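Zimdale Household Tasks Project
Second progress report to the Halilović Fund
Oct 2, 2018
Prepared by Snežana Jurić, project lead

Purpose of the grant

The Fund asked us whether two robot arms sharing one table can take over ordinary chores in a home or a small shop: tidying a worktop, filling a shelf, folding towels, sorting returned goods. This report covers the work since May. The short answer is that the arms can do parts of these jobs under supervision, and none of them from start to finish at a speed a household would accept.

Work since the last report

The second arm was fitted and both now run from the same controller. Ilir Spahić rewrote the part of the software that stops one arm from entering the other's space. Before that we had to run them in turns, which made the second arm fairly pointless. They can now move together as long as their grippers stay apart by a set distance. When both need the same spot, one waits.

Viorica Spahić ran the trials. She completed 308 runs over the period, of which 200 were picking and placing and the rest were shelf filling and towels. Each run was started by hand and watched throughout.

Shelf filling

Biltetti lent us a bay of shop shelving and a mixed crate of stock. Boxes and tins went well when they arrived upright. Bags did not. The grippers either missed the bag or took hold of a corner and let it swing, and on 11 runs a bag knocked other items off the shelf. Krešimir Lazarević worked beside the rig for these trials and filled the same bay by hand for comparison. He was faster every time, and he turned the labels to the front without being asked.

We do not recommend further work on bags with the present grippers. A suction tool might do better, but it was not in the budget and we have not tested one.

Towels

Progress is slow. The arms can fold a small towel that has been laid out flat for them. Picking one out of a heap and finding its corners is still beyond the system, and that is most of the job in a real laundry room. Ognjen Dervishi has started on corner finding and expects to have something to show by the next report.

Picking and placing

Most of our time went on this, as every other chore depends on it. Tidying a worktop means picking up an object, knowing where it belongs and putting it down without disturbing what is already there. We practise with coloured blocks and a square marked on the table in black tape. The task tests three things:

1. Placing inside the square. One arm brings its block over the target and lowers it. Placement is now reliable enough for us to move to smaller squares.

2. Sharing the work. The second arm holds its own block out to the side until the target is free. The waiting position took several attempts to get right — too close and both arms stopped, too far and the run dragged on.

3. Leaving things alone. A short stack is put elsewhere on the table, and a run counts as failed if it is disturbed. The cables are the main worry, as they hang in loops from the arms and can catch.

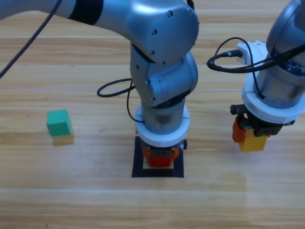 Problems and delays

Replacement gripper fingers from Skastance came later than agreed, and we lost part of the summer to that. Cable routing needs a proper fix. We have tried ties and a sleeve, and both restricted the wrist. Ilir would like to run the cables closer to the arm body and has drawn up a clamp for it.

The system also still relies on good, even light. We have not tried it in a normal kitchen.

Spending

Spending is within the agreed total. Less went on travel than planned, and we ask permission to move the difference to parts. A separate sheet with the figures has gone to the Fund's office.

Next period

We plan to replace the blocks with cups, cutlery and food boxes, keeping the same taped targets so that results can be compared. Towel work will continue at a low level. Shelf filling will be limited to boxes and tins. We would also like the Fund's view on whether to begin kitchen trials with 2 arms or start with one, as a single arm is easier to install and to keep safe around people. A reply before the parts order is placed would help us.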